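Planner keeps returning paths that clip the counter in sim, but the collision checker says clear
11 min read

dcabral
Posted 2021-12-22

I'm stuck and would like a second opinion before I start rewriting things that may not be broken.

Setup is a seven-joint arm in a simulated kitchen, pick and place only. Objects start in or near a tray, and the policy has to move them somewhere else on the counter. We use a sampling planner for the long moves and a Cartesian controller for the last bit of the approach and the first bit of the retreat. The planner is the one that ships with Grodimine. The Cartesian part is ours.

The trouble is in the handoff. The planner gives me a path, I check every waypoint against the scene, all clear. Then I run it and get contact between the hand and the tray, or one of the links and something behind it. It doesn't happen on every episode. In a batch of 3,000 it shows up often enough that I can't call it noise, and it clusters in a few layouts.

What I have tried so far:

Smaller step size in the edge checker. Helped a little, made planning slow.

Padding on all the robot links. Fixed the contacts and then the planner couldn't find a way into the tray at all.

Turning off path shortcutting. Fewer contacts, ugly paths, episodes time out.

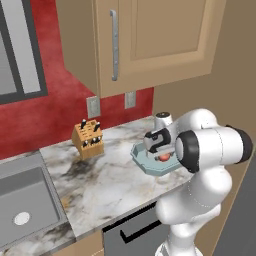
The grasp pose comes from a perception node that fits a simple shape to the segmented points and then proposes approach directions. In most layouts it proposes straight down, and the planner gets a pregrasp above that pose. With the layout I'm fighting, the hand points down over the blue tray with the red object between the fingers, and the knife block stands to the left, back against the wall. So the only sensible way in is from above, and if the place goal is on the far side of the block, the path wants to sweep the hand across that corner. The knife handles are what it hits when it doesn't hit the tray rim.

Has anyone dealt with this? I'd rather not go to a fully optimization-based planner if the answer is a setting I've missed.

Dardo

vergara_e

What are you checking against, the visual meshes or the collision meshes? And are they the same ones the physics engine uses?

I ask because the usual cause of "checker says clear, sim says contact" is that you have two different worlds. The planner loads one set of geometry, the simulator loads another, and one of them ran a convex hull over something when you weren't looking. A tray with raised edges turns into a solid slab if you hull it. Then you'd see contact as soon as the fingers go inside.

dcabral

Collision meshes in both. The tray is decomposed into convex pieces, I checked that one by hand because I got bitten by it in March. Fingers go in fine.

I did not check the knife block. I'll look.

brenda_s

I don't think it's the meshes. Read his post again, the waypoints are clear and the execution isn't. I'd bet on tracking error. Plot commanded joint positions against actual ones at the moment of contact.

If the time parameterization assumes accelerations the simulated joints can't reach with their current gains, the arm lags and cuts corners. You won't see it on a slow straight move. You'll see it on exactly the kind of sweep he's describing, with a change of direction near an obstacle.

vergara_e

Could be. But padding fixed it, and padding fixes both problems, so that doesn't tell us which one it is. Mesh comparison takes five minutes. Do it first.

brenda_s

Plotting two arrays takes less than that.

arben.v

You can settle it without arguing. Replay the failing path kinematically. Set the joint positions directly at each interpolated step, no dynamics, and query the simulator's own contact list. If there is contact, the geometry disagrees or your edge check is too coarse. If there is no contact, it's tracking. We have a script for this that runs on every failed episode overnight and sorts them into the two bins.

Also, what is in the scene when you check the retreat? Is the grasped object attached to the hand in the planning scene? People forget this and then the object is the thing that hits the rim.

dcabral

Object is attached after the fingers close, yes. It gets attached with the fitted shape from perception, so a sphere in this case.

The kinematic replay is a good idea. Is the script public?

arben.v

No, it's tied into our logging. It's short though:

load episode
for each segment in the plan, interpolate at 2 mm of hand travel
set joint positions, zero the velocities
run collision detection only, do not step
if any contact pair is not in the allowed list, write the pair names and the segment index

Interpolate by hand travel and not by joint distance. A small joint step at the base can be a large step at the fingers when the arm is stretched out.

cheetham_c

A few things from someone who maintains a planning stack for a living (Sernbridge, we do kitchen and lab benches).

First, the comment about hand travel is the one I'd pay attention to. Grodimine's default edge check uses a weighted joint-space distance, and the weights are all 1 unless you set them. For a reaching arm that is a bad default. Raise the weights on the first few joints and leave the wrist alone. You get finer checking where it matters and you don't pay for it everywhere else. That would also explain why shrinking the step size helped but cost you so much time.

Second, don't pad everything. Pad per link. Give the hand and forearm whatever margin you need for the long moves, then turn hand padding down to zero for the Cartesian segments. You already have two motion modes, so you have a natural place to switch.

Third, shortcutting. The shortcutter picks two random points on the path and joins them if the edge check passes. If your edge check has a hole in it, the shortcutter will find the hole, since finding short edges that pass is all it does. Turning it off made your contacts go down, which points at the edge check again and away from tracking.

brenda_s

Shortcutting also makes sharper corners and faster segments, so it would raise tracking error too. Same objection Eulalia made to padding. It fits both.

cheetham_c

Fair. I still think the weights are the larger part.

hud_lab

We saw something like this at Hudthorpe and ended up dropping the sampling planner. Trajectory optimization with a signed distance field, one solve from start to place. No handoff, no shortcutting step. Is there a reason you don't want to go there?

dcabral

Time, mostly. Also the place goals are random and I've had optimizers get stuck on the wrong side of an obstacle. With a tall thing next to the tray, I need it to choose between going over and going in front, and a bad initial guess decides that for me.

hud_lab

You seed it with several guesses and take the best one.

vergara_e

Which is a sampling planner with extra steps. I wouldn't change the whole stack for one bug.

hud_lab

It's not one bug though. Edge resolution, padding, shortcutting and retiming are four places where the path can change after it was last checked. We got tired of chasing them.

arben.v

There is a cheaper fix for that point: check once more at the very end, after retiming, on the exact samples you're going to send. If it fails, replan. We throw away a small share of plans that way and it costs very little next to the planning itself.

dcabral

Ran the replay on a set of failing episodes from the bad layout. Results:

Most of them show contact in the kinematic replay. So geometry or edge check.

The rest are clean kinematically and only touch with dynamics on. So Brenda is right about those.

Then I compared meshes as Eulalia asked. The tray matches. The knife block does not. In the simulator the handles are separate collision pieces. In the planning scene the whole block was loaded as one box fitted to the body, and the handles weren't in it. Every one of the handle contacts is explained by that.

The tray rim contacts are a different story. Those are all on long edges made by the shortcutter, early in the sweep, and they go away when I set the joint weights the way Carol described. Planning time went up slightly. I can live with it.

vergara_e

How did the box get in there?

dcabral

Our scene exporter. If an asset has no collision geometry tagged, it falls back to a bounding box of the largest part. No warning. The simulator builds collision from all the parts, so it never hits the fallback. I've made it an error now, and 2 other assets failed to load straight away.

brenda_s

And the tracking ones?

dcabral

Lowered the acceleration limits in the retiming step and raised the gains on the shoulder joints. I haven't run the full batch yet. On the small set there are 3 left, all with the arm close to full reach.

brenda_s

Look at gravity compensation for those. At full reach the shoulder is holding the most load, and a plain PD controller will sag by an amount that depends on the pose. Feed forward the gravity torque and you can probably put your gains back where they were. I'd do that before touching the limits any further.

yu_port

Jumping in with a related question. I'm porting a similar task to Yu and its planning scene only takes primitives, no meshes. Is there a sane way to represent a tray with a rim?

cheetham_c

One thin box for the base and one for each wall. If the corners are clipped, ignore that and let the walls meet square. You lose a bit of space outside the tray and nothing inside it. Make the walls slightly taller than the real ones, which gives you rim clearance without padding the hand.

yu_port

Thanks, will try that.

dcabral

Added the final check after retiming as well. Full batch is running with the new exporter, the joint weights and gravity feedforward. I'll post the numbers in this thread when it finishes.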